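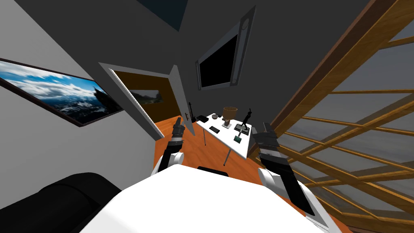
What did Culto want us to take away from the open day?
That two arms trained in simulation can tidy a tabletop in a room they have never met, with no hand tuning in between.

Nov 15, 2021. Notes from the Skikitz demonstration, Culto offices, second floor.

Everything was shown in the simulator. I asked when we would see the hardware and got "next visit," the same answer as in September. The slides say 1833 training episodes. They don't say how many were thrown out, or who decided what a success was. Asked twice, wrote down two different definitions.

The room changes between runs, they say, and so do the things lying around in it. Fine, but do the weights and friction change too? The presenter thought so and would check.
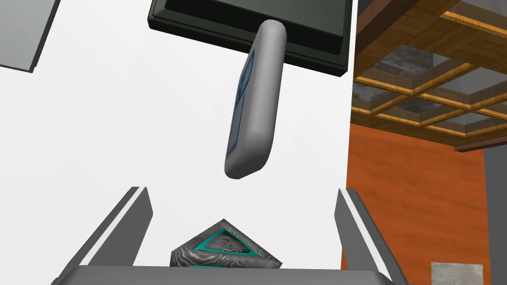 Then the contact model, where I got stubborn. Rigid fingers on rigid objects is the easy case. Our Stanura parts flex, and half of them come out of the bin oily. No plan for that beyond "domain randomization," said fairly fast.

We were promised 20 live runs and got 12 before lunch. I marked 3 of those as doubtful — the count on the wall screen had them as good. Would like the logs before arguing about it any further.

Wrist views are worth a second look. At some angles they give you very little of the table, and I'd want to know what the policy leans on then. Dvořáček uses a fixed overhead view on our cell and I still prefer it.

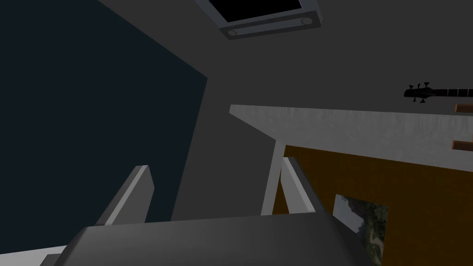

To chase

Raw logs for all runs, doubtful ones included.
Their written definition of a grasp, one version only.
Whether friction is randomized, and over what range.
A date for hardware. No purchase talk until then.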